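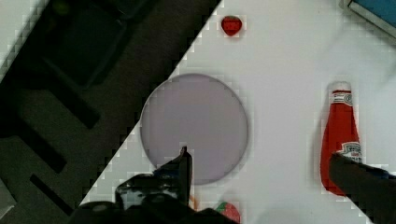

A white tabletop and the dark below it.

The Table Always Wins

Iveta Slanina bought her white table in January, in a sale, with the plan of eating dinner at it. She has now eaten dinner at it 2 times. The rest of the year so far it has held the mail, a coat, a bag of onions and the instructions for the table.

I know this because I went to Clestbridge to ask people about flat surfaces, a subject my editor gave me with what I took to be a smirk. Slanina runs a small repair shop there and lives upstairs, and she was kind enough to let me look. "It was clear when you called," she said, moving the onions.

Every home has a surface like it. My parents had a sideboard where paper went to age. My own is a desk I bought for $619, a price I defended at the time by saying I would write a novel on it. I have written a number of grocery lists on it, and a stiff letter to the water company.

The furniture trade has noticed. Pevutar, a shop in Cladton, will sell you a tray to put on your table so that the things you drop there look as if they were invited. It costs 40 dollars. The large one has compartments. I asked the man at the counter what he kept in his, and he said other trays.

Upstairs from him, a furniture maker named Šimko takes the hard line. He builds tables with a slight slope, just enough that a pen will roll off and a stack of magazines will start to look nervous. The dining model is $1,149 and he has sold two, one of them to his sister. She keeps a folded napkin under the low end.

Slanina tried a rule for a while, under which anything left on the table overnight went into a box on the floor. The box filled up. She put a second box on top of it, and before long the pair of them were the right height for setting down a cup of coffee, so now she has two tables.

I got home late, with my keys, a scarf and a receipt from Pevutar in my hand. The large one fits nicely on the desk.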